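Drutia Garment Notes
README and data card, version 2

What is in this folder

Drutia Garment Notes is a collection of written records about clothes for cold and wet weather: jackets, vests, fleece tops, rain trousers, children's overalls. Each record says how one garment is made on the outside, how it was laid out on a flat surface and how it was folded for the shelf. The records were written by hand in a shared sheet and later cleaned. There are 500 records, and 80 of them are jackets with a full front closure, the group we were most careful with.

The clothes come from Nekon, a lending wardrobe where families can borrow outdoor clothing for a season and bring it back. The garments are therefore of many makes and many ages. Some have been mended, and a few have a zipper in a colour that the maker certainly did not choose.

Files

garments.csv — one row for each garment, with type, size, colours and parts
layouts.csv — how the garment was laid, which side was up, where the sleeves went
folds.csv — the fold steps in order, in plain words
terms.txt — the word list, with the meaning we gave to each word

All four files use the same garment number in the first column. The files are UTF-8, separated by commas, and text with a comma inside is in double quotation marks. If you open them in a spreadsheet program, please set the garment number as text, otherwise the zeros at the beginning will disappear and the files will not match any more.

Who made it

Marina Kontogiannis wrote the word list and most of the jacket records. Thanasis Ververidis did the trousers and overalls, and also the cleaning of the files. Sofia Kokkinos read all the fold steps aloud with a garment in front of her and corrected the ones she could not follow. Gerasimos Rallis prepared this text and answers the mail. The older Stillo list, from which we took the size column, was made by Sofia Kalogeropoulos, and we thank her for the permission.

Why we made it

At the beginning we only wanted that jackets come back to the shelf in the same form, so that a person looking for size 4 does not need to open the whole pile. When the fold steps were written down, we noticed that people were using different words for the same part. One person's "flap" was another person's "placket", and "side" could mean the side of the body or the side of the cloth. So the word list became the larger part of the work. We think it can be useful for other lending wardrobes, for sewing courses, and for anybody who must describe a garment to a person who is not in the room.

Fields in garments.csv

number — garment number, four digits
type — jacket, vest, fleece, trousers, overall, other
size — as on the label; empty if the label is gone
body_colour — the colour that covers the largest part of the outside
panel_colour — the second colour, if it belongs to separate pieces of cloth
collar — stand-up, folded, hood, none
closure — zipper, snaps, buttons, covered, unknown
pocket_chest — none, vertical, slanted, horizontal, patch
pocket_low — same values
logo — yes or no; we do not write the brand
mended — yes, no, not checked
remark — free text

A few explanations are necessary.

For closure we write "covered" when a strip of cloth lies over the closing parts and hides them. We do not lift the strip to look. Earlier, in version 1, some people lifted it and some did not, and the column became a mixture of two questions. In the present version all covered closures were set back to "covered", and the older value was moved to remark.

For pocket_chest, the direction is the direction of the opening, not of the pocket bag. An opening that goes up and down is "vertical" even if it becomes narrower at one end. We use "slanted" only if the opening clearly leans.

For colours there is a short list in terms.txt. Lilac and purple are two entries. This was discussed for a long time, and Thanasis still would prefer one entry, but several jackets carry both, and with one entry the panel_colour column would be of no use for them.

Fields in layouts.csv

number — garment number
side_up — front, back
closed — yes, no, not visible
sleeve_left, sleeve_right — straight, bent, crossed, under
surface — table, bed, floor, bench
cover — what lies on the surface, if anything
smooth — 1 to 3, where 1 is "some work is still needed" and 3 is "ready to fold"

Left and right are a known problem. In layouts.csv they are always seen from the person who stands at the hem and looks to the collar. They are not the left and right of the wearer. In folds.csv we tried to avoid both words and to say "the near sleeve" or "the sleeve with the pocket above it", but in the older rows you will still meet them, and there the meaning is the same as in layouts.csv.

The values for smooth are a personal opinion. Two people looked at every jacket, and where they gave different values we kept the lower one.

How the clothes were laid out

We followed the same order as far as the garment allowed it.

Close the zipper or the snaps. Empty the pockets. Lay the garment with the front up and the collar away from you. Pull the hem gently with both hands until the long seams lie without tension. Open the sleeves to the side. Pass the flat hand from the collar down, and then from the middle to the outside. If the sleeve has thick folds at the elbow, straighten it from the cuff and not from the shoulder, or the shoulder seam will turn inward.

A slippery cover on the bed or the table makes the first part easier, for the jacket moves when you pull it. The last part is more difficult for the same reason — when you fold the first sleeve, the whole body comes after it. On such covers we put one hand on the collar. Oilcloth and plastic sheets are written as "plastic" in the cover column, with the pattern in remark if there is one.

How the fold steps are written

One step is one movement. The verb comes first. Every step names a part from the word list, so a step like "fold it over" is not accepted. A normal jacket has between five and seven steps. An example from row 0212:

1. Bring the near sleeve across the chest, cuff to the opposite side seam.
2. Bring the other sleeve over the first.
3. Press the air out from the hem to the collar.
4. Fold the lower body up to the waist seam.
5. Fold again, so that the edge comes under the collar.
6. Turn the packet over and put the label card on top.

Where a jacket has a seam at the waist, step 4 ends at this seam. Where it has none, step 4 ends at the lowest point of the chest pocket, and if there is no pocket, at the half of the length.

What is missing or weak

Wool coats are not included; Nekon does not lend them. Very large sizes are few. The Vitale rain sets arrived in June, after the word list was finished, and their double cuffs do not fit any term well, so we described them in remark. The mended column is "not checked" for nearly all the overalls.

The condition of the cloth is not recorded. Please do not use the smooth column for this purpose; a new jacket can lie badly and an old one can lie very well.

Changes

Version 2, 2021-08-27: covered closures made uniform; side_up added; spelling of "grey" and "colour" corrected in all files; double rows removed; word list printed in alphabetical order.
Version 1: first collection, jackets and trousers only.

Use and corrections

You may copy, change and share the files for any purpose if you mention Drutia Garment Notes and the version. Corrections are very welcome. Please write the garment number, the column and the value you propose, one line for each correction. If you wish to add new garments, please read terms.txt first and use a number block which you ask from Gerasimos, so that two people do not give the same number.

A note on the term "panel"

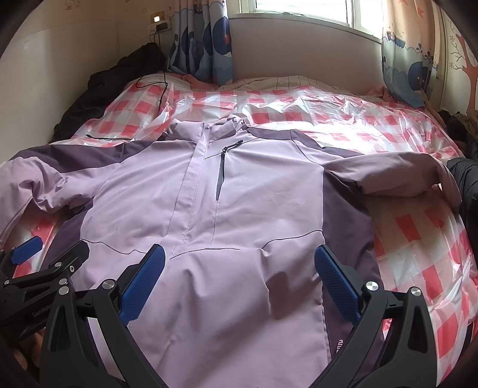

A panel, in our files, is a separate piece of cloth joined to the body by a seam, and it gets a value in panel_colour only if its colour is different from the body. A printed stripe is not a panel, and neither is a coloured zipper. The light lilac jacket is a good case for learning the column: the body is lilac, and the dark purple pieces on the shoulders and at the sides are the panels, so body_colour is "lilac" and panel_colour is "purple". Its collar is "stand-up", its closure is "covered" by the long front placket, and pocket_chest is "vertical", with the black zipper pull at the top of the opening. For logo we write "yes" even when it is as small as the one on the collar. In layouts.csv it has side_up "front", surface "bed" and cover "plastic", with "red and white checks" in remark. Sleeve_left is "bent", and the deep folds near the elbow are to be straightened from the cuff before step 1.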